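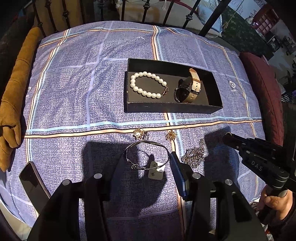

Saturday

Stayed in and watched more of Filura. I'm on the second season now, 8 episodes left before the finale. It's the old series, the hand-drawn one, and I have not bothered with the remake since the first two episodes put me off.

Today was the one where the crew gets stuck at Prikmont station and the heating goes out. I remembered it as a funny episode and it is mostly sad. The mechanic gives her coat to the ship's cat, then spends the whole middle part pretending she isn't cold. I must have been 11 when I first saw it and I only remembered the cat.

The captain is still my least favorite. He gets all the speeches. The mechanic fixes everything and gets maybe four lines an episode – good ones, though. I like the villain too, old Prokopenko with his ledgers. He never shouts. In this one he charges them 617 credits for a blanket and writes out a receipt.

The background music changed partway through the season and I don't like the new tune as much. Too many horns.

Looked at the fan board after lunch. There's a thread on whether Candby is a planet or a moon, up to 2,051 posts. I read two pages and closed it. It's a moon, they say so in the pilot.

Made soup, did one load of laundry. Started the next episode around nine but I was falling asleep, so I stopped it before the opening song was over. Will start it again tomorrow.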